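Joinery for Old Houses, Session 2: Glazed doors and windows

Bring the Clornbridge survey sheet on Thursday. Muntins are the thin bars between panes.
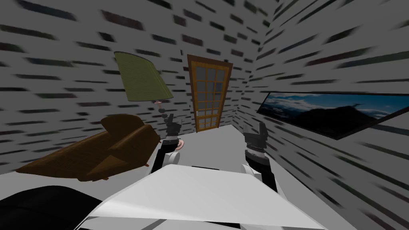 Measure each pane twice, corner to corner. Unequal diagonals mean the opening is out of square.

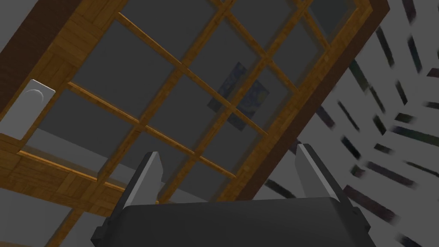
Handles and plates

Note the fixing centres before removing anything.
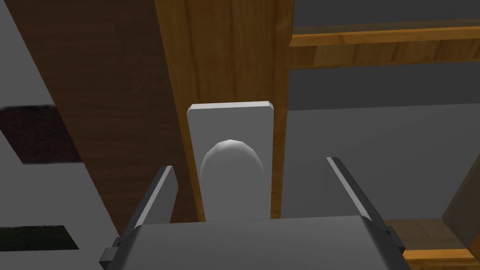 Old screws should be kept in labelled bags. Draw the plate at full size, including its edges; a slight chamfer along the top, as on the grey one, needs its own line on the drawing.

Reading: Neltis handout, page 34.
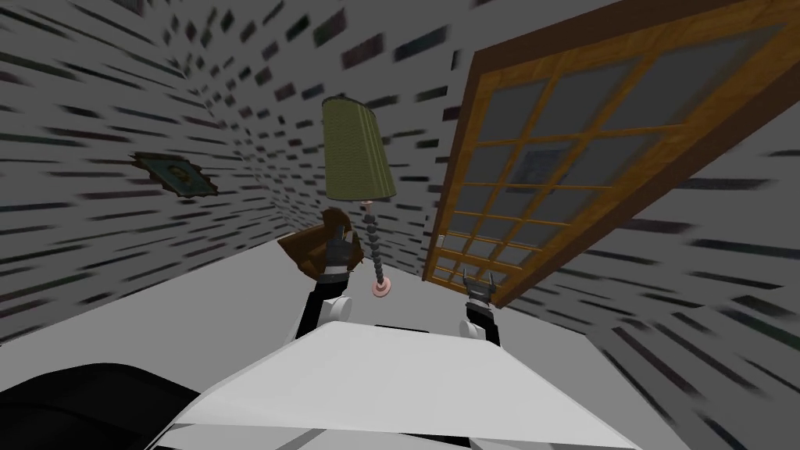 Leonora Agbayani adds that page 181 covers putty better.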